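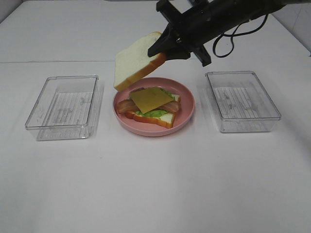 Lettuce and bacon on the bottom slice, with the top slice on its way.

Savby: A Study of Sandwich Building Order
Student project report, Applied Food Studies
March 22, 2018

When our group first proposed a whole semester on the sandwich, we got a few kind smiles from the other tables in the seminar. We all eat them, though, most of us several times a week, and we all seem to have firm opinions about how they ought to be put together. We named the project Savby (a mix of "savory" and "by layers," which sounded better late at night than it does now) and set out to ask a fairly small question: does the order of the fillings change how well a sandwich holds together and how much people enjoy it?

The background reading took us longer than we had planned. We went through 182 recipes from cookbooks and lunch columns, and what struck us was how rarely the order was explained. Many simply said to "layer the ingredients" and left it there. We then put a short survey in the Lemell dining hall and got almost 500 answers back, far more than we had hoped for, including several long and heartfelt notes on the margins about mayonnaise.
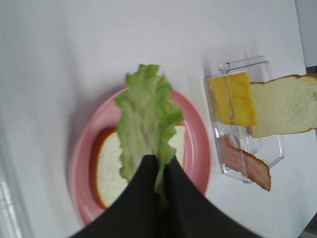
Our own setup stayed as plain as we could make it, so that the order would be the main thing changing from one sandwich to the next. We settled on bread, lettuce, bacon and cheese, with no sauce and no tomato, which was a hard decision for those of us who love tomato. Portioning ahead helped us more than any other habit we picked up. With the cheese and bacon waiting in a clear container to the right of the pink plate, and the lettuce going straight onto the bread, we could keep our minds on the layers. A frilly leaf is a lovely thing to eat but it does not like to lie flat, and we spent a good part of July in the planning stage arguing over whether to press it down. In the end we left it alone.

Each tasting round had 20 people in it, and they scored every sandwich for neatness, for the first bite, and for whether anything slid out. We would have liked a larger group, and the team that takes over the Xia room after us is welcome to our score sheets and our shopping list. If we were starting again, we would test softer and firmer breads side by side, and we would let the tomato back in.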